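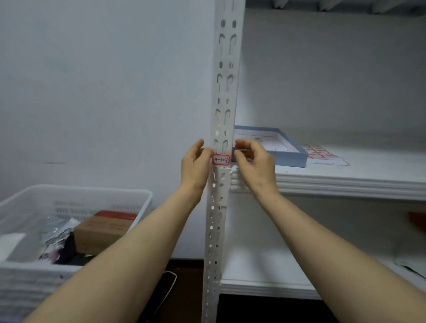 Our May outing to the Govenent warehouse in Notthorpe was the first trip in a long while that filled up before I had even finished typing the sign-up email, and I can see why, as most of us had heard about the shelf robots over there and wanted to meet one in person. What I didn't expect was how much of the morning would be about labels! Before a robot can fetch anything it has to know where things live, and at Govenent that starts with a person, a pen and a sheet of little red-bordered stickers. The one on the post between those two hands says 9-3002, in blue ink, and every address in the place is written out by hand in the same way. I had pictured something much fancier, and I think I was a little charmed that it wasn't.

Kauko Kemppainen, who runs the floor, gave us coffee and then walked us along the aisles for the better part of an hour. He is a patient man and he answered every question, including mine (I had several, as those of you who carpooled with me will know). The building has 351 of these addresses so far, and he told us the older ones have all been redone at least once, back when the robot kept mixing up ones and sevens. Ilango Rao teaches the software side, and he showed us on a laptop how a handwritten number gets read and checked against the list, and what happens when the machine isn't sure. It stops and asks, and somebody walks over and has a look.

After that came the demonstration itself. The robot is called Song, after the first person who ever got it to work on a Friday afternoon, and it went off down the aisle at a gentle walking pace and came back with a box of printer paper, then a roll of tape, then the wrong roll of tape, which got the biggest cheer of the day. Ilango had it try again and we all stood there holding our breath like it was a spelling bee.

Govenent would be glad to have us back, and Kauko can take nine visitors at a time. Closed shoes, please, and leave big bags in the car. If you missed out in May, put your name on the list at the front desk and I'll call you when we have a date.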